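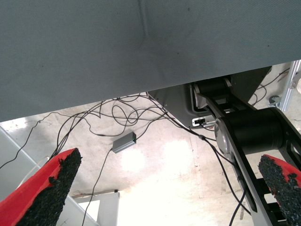 What is Plallix, and when can I come?

Plallix is a weekend fabric swap and open sewing room in the town of Esar, and the doors open for the new season in June at 11 in the morning.

ESAR FABRIC SWAP COMES BACK BIGGER, WITH A MENDING ROOM AND LATE HOURS

For immediate release

Hi, I'm Theresia Stöckli, and I run Plallix. I'm told a press release should be written as if some serious person in an office wrote it, but I wrote this one at my cutting table with pins in my sleeve, so you're getting me instead!

The news first. Plallix is moving out of the back half of the old Pfister dry goods store and taking over the whole ground floor. That gives us 1,115 square feet more than we had last year, and if you were there last year, squeezed between the curtain rack and the coffee urn with your elbows tucked in, you know how badly we needed it.

The swap itself works the way it always has. You bring clean fabric you're never going to use (be brave, we all have that corduroy), we weigh it, and you take home the same weight in something you like better. Anything woven or knit is welcome as long as it's at least the size of a pillowcase. If you'd rather not bring anything, you can buy by the pound. We don't take foam, fur or anything that smells like a basement.

New this year is the mending room. We have 11 sewing machines set up for anyone to use, and the entry fee of 7 dollars covers machine time for the day, plus thread, needles and as much advice as you can stand. Bring the jeans with the blown-out knee. Bring the coat lining you've been holding together with a safety pin since winter. I learned to sew on a machine that only went forward, so whatever trouble you're having with yours, I've very likely had it too.

I also want to put in a word for plain gray. Every year the florals go in the first hour and the grays sit there, and I end up taking them home. A good medium gray goes with every lining you own, it hides chalk marks less than black does, and it makes a terrific backing for a quilt that's already got a lot going on up front. I made a duffel bag out of nothing but swap grays last fall and I get stopped in the grocery store over it.

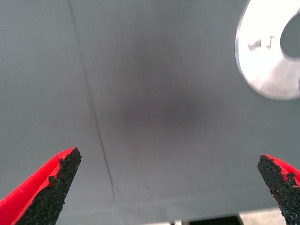 CLASSES AND LATE HOURS

We're running short classes all month, each one 60 minutes long, each one small enough that you'll get real help. There's one on putting in a zipper, one on darning socks and sweaters, one on taking in a waistband, and one called Read Your Fabric, which is my favorite. In that one we look hard at weave and stretch, find the grain, talk about which creases will press out and which ones you're stuck with, and then cut something up. You'll go home with a tote bag, or most of a tote bag.

Kids can come to the darning class with a grown-up. The zipper class is better for teens and older (there's a fair amount of muttering involved).

We've also added evening hours, until 9 at night, for everybody who wrote to me last year to say they work all day and all the good linen was gone by the time they got there. I heard you! We'll be holding back part of each day's fabric and putting it out after supper, so the evening crowd gets a fair shot at it.

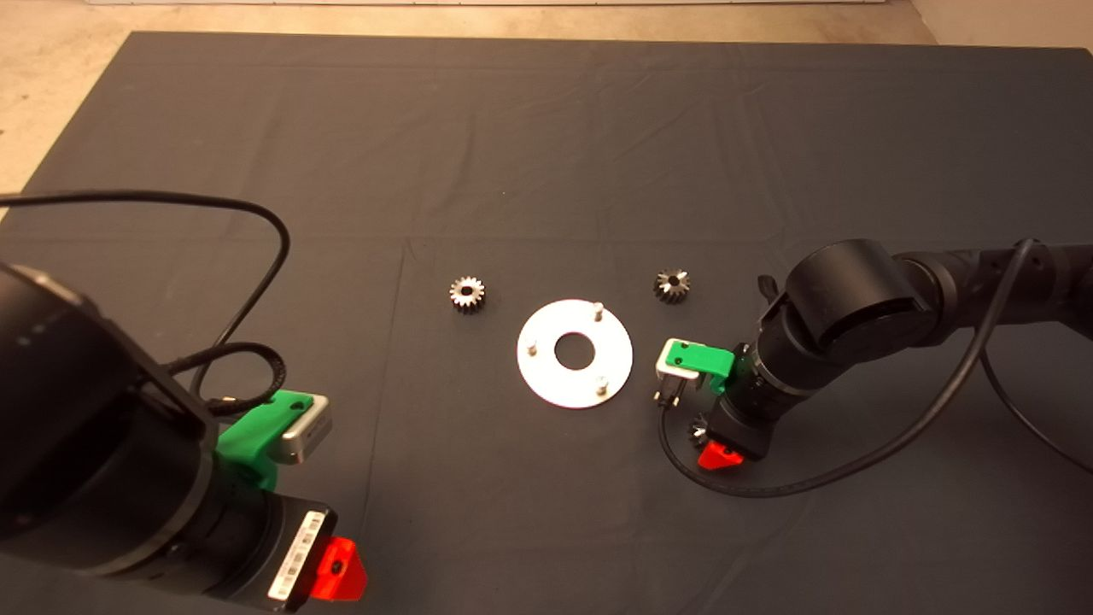

The evening fabric will be a mix, by the way, and I'm not going to tell you in advance what's in it. Some nights it'll be shirting, some nights wool, and one night I'm planning to bring out the upholstery remnants that came to us from Clister, the furniture shop across the river, when they cleared their storeroom. Those are heavy, so bring a bag with good handles and a strong friend.

Parking is behind the building, and the ramp is on that side too. The front door sticks in warm weather, so give it a shoulder. We take cash and cards. Dogs are fine if they don't mind scissors noises, and mine will be there, asleep on the felt.

If you're with a paper, a radio station or a neighborhood newsletter and you'd like to come by early, before the crowd, please do. I'm happy to talk, and I'll put you in front of a sewing machine if you stand still long enough. Leave word for me at the Plallix desk any morning and I'll get back to you that afternoon.

Press contact: Theresia Stöckli, Plallix, Esar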